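Zwischenbericht Beschaffung, Projekt Konon — Stand April

Vorab das Wichtigste für alle, die nur den ersten Absatz lesen: Wir liegen im Budget, aber nicht im Zeitplan, und für die zweite Jahreshälfte brauchen wir eine Entscheidung von Ihnen.

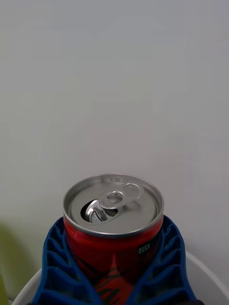 Bewilligt waren zwei Greifarbeitsplätze für die Handhabung von Getränkebehältern, dazu Verbrauchsmaterial und eine Reserve. Der erste Arbeitsplatz läuft. Der zweite besteht derzeit aus einem Tisch, einer Steckdosenleiste und einer Auftragsbestätigung von Jirnton, die inzwischen zweimal korrigiert wurde, beim zweiten Mal zurück auf den ursprünglichen Stand.

Greiffinger

Im Antrag hatten wir starre Backen mit Gummiauflage vorgesehen, weil sie billig sind. Das sind sie auch. Gekostet haben sie uns trotzdem, und zwar in Form von Dosen. Eine geöffnete Dose ist erheblich nachgiebiger als eine geschlossene, was man vorher wissen kann und was wir nach der ersten Versuchsreihe dann auch wussten. Seitdem arbeiten wir mit den blauen Rippenfingern, die sich an die Rundung anlegen. Ein Satz kostet bei Ritchie 129 Euro netto, bei Jusgate 111 Euro. Der Unterschied relativiert sich, sobald man die Versandpauschale von Jusgate liest, die in einer Schriftgröße gehalten ist, für die wir eine Lupe hätten beantragen sollen.

Gekauft haben wir bisher 4 Sätze. Einer ist verschlissen, einer war von Anfang an für das falsche Flanschmaß (unser Fehler, Umtausch abgelehnt), die beiden übrigen sind im Wechsel in Gebrauch. Für den zweiten Arbeitsplatz fehlt damit Ersatz. Wir schlagen vor, ab jetzt gesammelt zu bestellen und nicht mehr jeweils dann, wenn jemand mit einem abgebrochenen Teil in der Tür steht.

Verbrauchsmaterial

Der Posten »Prüfobjekte« hat bei der internen Rechnungsprüfung Rückfragen ausgelöst. Ja, es handelt sich um Getränke. Seit Projektbeginn sind etwa 400 Dosen verbraucht worden, teils geschlossen, teils geöffnet. Die Pfanderstattung wird dem Projektkonto gutgeschrieben, sofern das Gebinde pfandpflichtig ist und der Automat im Supermarkt sich noch für den Inhalt unserer Säcke zuständig fühlt. Bei importierter Ware ist das Glückssache, und bei eingedrückter Ware, siehe oben, ebenfalls.

Inhaltlich sind die geöffneten Dosen der schwierigere Fall. Die Griffhöhe knapp unter dem Rand hat sich bewährt, dort verformt sich die Wand am wenigsten. Weiter unten wird es teuer für die Reinigung, die wir unter »Sonstiges« geführt haben und künftig als eigenen Posten ausweisen möchten.

Handgelenkkamera

Für den ersten Arbeitsplatz ist sie beschafft und montiert. Das Kabel war im Angebot nicht enthalten, die Halterung für das Kabel ebenfalls nicht. Beides ist nachbestellt und aus der Reserve bezahlt. Für den zweiten Platz haben wir Jirnton um ein Angebot gebeten, in dem ausdrücklich »betriebsbereit« steht — die Antwort enthielt die Gegenfrage, was wir darunter verstehen.

Was wir von Ihnen brauchen

Erstens die Freigabe, Mittel aus der Position »Starre Greifbacken« in die Position »Nachgiebige Finger« umzuwidmen. Die Gesamtsumme bleibt gleich. Zweitens eine Aussage, ob der zweite Arbeitsplatz auch dann noch abgerechnet werden kann, wenn Jirnton erst nach der Sommerpause liefert. Eine Verlängerung ohne Mehrkosten würde uns genügen. Ohne sie müssten wir auf das Modell von Ritchie ausweichen, das früher verfügbar, aber teurer ist und einen anderen Flansch hat, womit auch die vorhandenen Finger wieder nicht passen.

Die Vergleichsangebote und die Liste der Umbuchungen liegen als Anlage bei. Das Angebot von Jusgate ist nur noch bis zum Monatsende gültig.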